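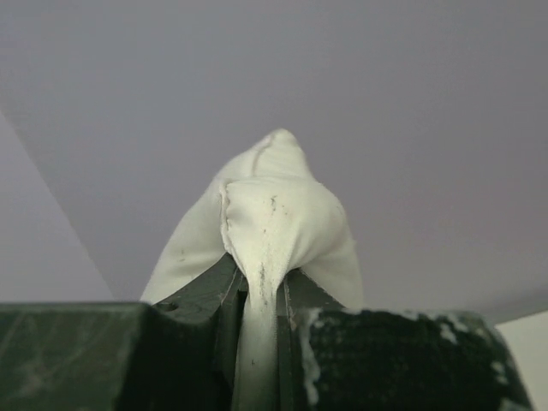
Cinden halts cloth-handling line in Devville after grippers fail to let go

DEVVILLE, Apr 16, 2019 - Cinden has stopped the robot folding cells at its Devville laundry plant after a string of faults in which the jaws closed on a piece and stayed closed. No injuries. One operator, Lev Yurchenko, had his sleeve caught Monday when he reached in to free a stuck item. Shirt torn, arm fine.

Plant manager Tamara Kravchuk said the arms were reporting "open" while the fingers were still clamped. "The screen says it's released, so a person thinks it is safe to reach in. We're not running like that." Cells went down at the end of the shift and the power was locked out.

The grippers come from Kivuder. Its service engineer, Martim Frade, was on site this morning and is looking at a position sensor and at lint packed in the finger slides. Too early to say wich, he said. A software update went on in November and that is being checked to.

The line handles 2902 small pieces on a normal day, socks and hand towels mostly. Staff are folding by hand for now, and hotel orders over 700 pieces will go out late.

Yurchenko, back at work today, wants a guard door that cuts power when opened. Kravchuk said one has been priced. No restart date given.

Customers with orders waiting should call the Devville desk before driving over.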